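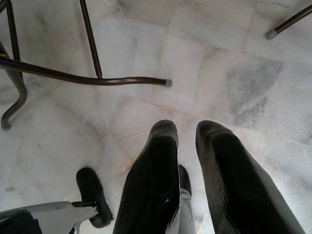

Ata da reunião técnica - projeto Dorari
8 de julho de 2022

1. Aprovada a ata anterior, sem alterações.

2. Conjunto de dados. Zasau entregou 3.791 episódios de preensão ao nível do chão. Após filtragem por duração e perda de sincronismo, restam 1.484 para treino. Os 631 episódios recolhidos em fevereiro ficam reservados para teste.

3. Método. Comparou-se a política com câmara de punho isolada e com câmara de punho mais vista externa. A primeira falha mais em pavimento de mármore polido - reflexos e veios cinzentos geram falsos contactos na estimativa de profundidade. Pernas tubulares de móveis: sem conclusão, amostra insuficiente.

4. Deliberado repetir o treino com 6 sementes e publicar a variância. Shezi revê o limiar de contacto.

5. Pendente: licença do simulador Grolerier.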